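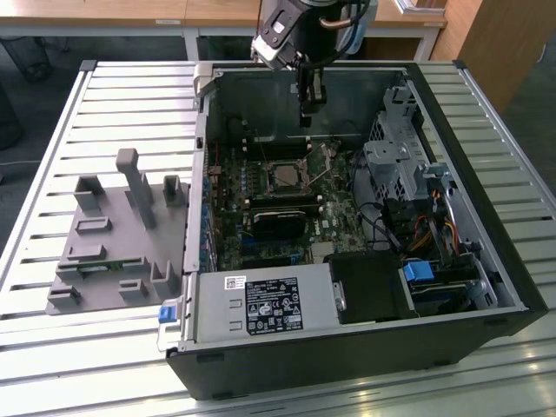 Taking the lid off: an open day at Desside

The industrial park where Desside rents its workshop is the kind of place you drive past on the way to somewhere else. There is a tile wholesaler on one side and a trampoline centre on the other, and on the Saturday I visited the trampoline centre had most of the parking. Desside's sign is a sheet of paper taped inside the door.

The company takes computers apart for a living. Offices, school boards and a couple of hospitals send it their retired desktops, and it sorts out what can be sold on, what can go into a refurbished machine and what has to be shredded. For the past year it has also been working on a project called Momico, which aims to have a robot arm do some of the bench work. The open day was the first time people outside the trade had been let in to watch.

Visitors went through in groups of 10, with a sign-up sheet at the door and coffee in an urn. My group included a high school shop class, two people from a repair café and a man who had brought his own broken printer and was politely told it was the wrong building.

The job on the bench

The demonstration used a desktop tower lying on its side with the panel off. These are the bread and butter of the business. They come in by the pallet, they are built to be serviced, and many of the parts inside are held by latches you can work with a finger. On this one the drive bay and the power supply both had blue latches, which the shop class spotted before anybody else did.

Momico is concerned with the small parts near the middle of the case. Memory is light, it plugs into a slot, and it still has a resale value when the rest of the machine is close to scrap. Our guide said a person at the next bench can pull a module in less time than it takes to describe it. The trouble is doing it all day, with the right amount of force, without cracking a slot or scraping the board. Staff last in that job for seven months on average, and the company would like to move them on to testing and repair, where there is more to learn and the pay is better.

The arm works from overhead and comes straight down into the case. It has a plain two-fingered gripper, and everything depends on where those fingers go. A drive cage stands up on one side like a wall, there are cables looping across the board, and the processor socket sits right in the centre with its lever and bracket. A person reaches around all of that without thinking. The arm has to be told, or has to have learned, that the cage is there.

It is slow. I had expected something closer to the car plant videos, and I think most of the group had too. The arm would lower, stop, shift over by an amount I could barely see, and stop again. One of the students asked if it was broken. The guide said it was set to a tenth of its top speed for visitors, and that full speed would not look very different, as most of the time goes into lining up.
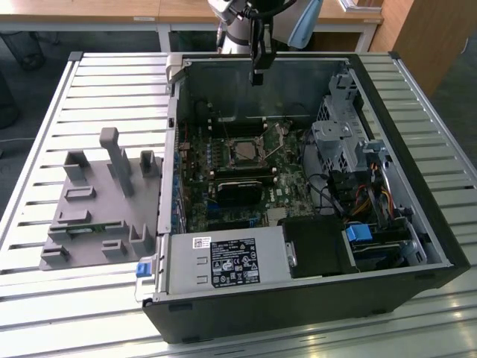 The gripper over the motherboard during the morning session.

Beside the tower there is a grey plastic plate covered in posts and slots, and I spent a while looking at it. It is a fixture, a place where a part can sit in a known position so that the gripper can find it. A small green circuit board was standing in one of the slots. The team changes the plate more often than anything else in the room, and the guide had opinions about slot depth that lasted several minutes. Too shallow and a part leans. Too deep and the fingers can't get a proper grip on it.

What it can do now

Desside was fairly open about numbers. In its own trials last May, the arm got a memory module out cleanly 51 times in a hundred. The current figure is roughly 90, on case models it has worked with before. On a model that is new to it, the figure drops, and they would not say how far. Putting a module back in is harder than taking one out and has its own set of trials - the part has to be square to the slot before any pressure goes on.

There are other projects of this sort. One, called Alano, came up several times in conversation and works on laptops, where nearly everything is screwed or glued down. The guide did not envy them.

Asked about jobs, the answer was that the workshop has never had enough people at the benches and has a backlog in the yard to prove it. I did see the backlog on the way out, shrink-wrapped and stacked under a tarp. Whether the same answer will hold once the arm is faster is a fair question, and one of the repair café people asked it. She was told the company didn't know yet.

Desside plans another open day in the fall, with the same sign-up sheet and, I was assured, more parking. The café across the road, Yurt, does a decent grilled cheese and stays open until three on Saturdays.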